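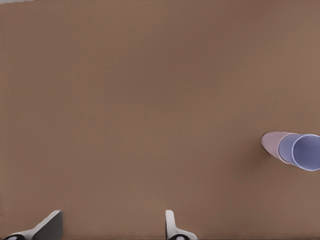

Peiyu Yao once wrote that a household which measures its water only when the bill comes has already used it. Many teachers in Floldale begin the course with this remark.

Chapter 2
Water in the Home

In this chapter we study how much water a family uses, and how to keep a simple record of it. You will learn the words "supply", "demand" and "loss". You will also read a water meter.

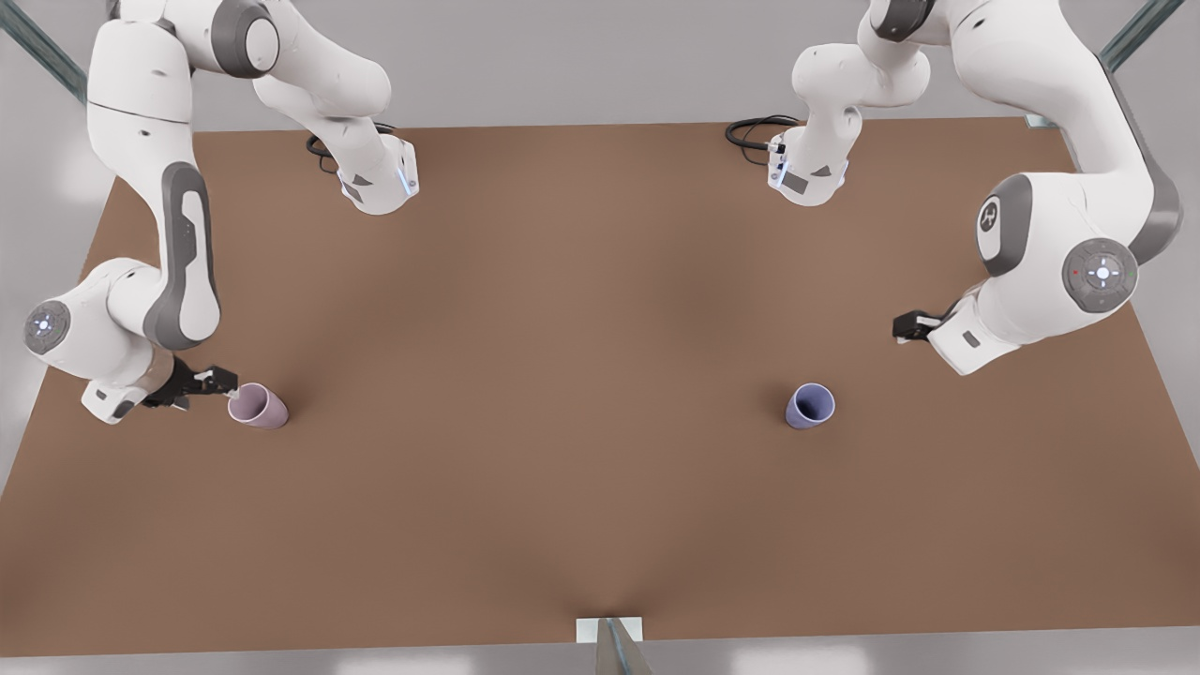

Figure 2.1 Two drinking cups, upright.

Drinking takes only a small part of the daily supply. The larger part goes to washing, to the toilet and to the garden. In the Stillik survey, which was made in May, one family of the Skurkik district used 1,369 liters in a week. Of these, 325 liters were for laundry and 300 for the garden - the rest was not recorded by purpose.

Before you continue, write down the last reading of your own meter.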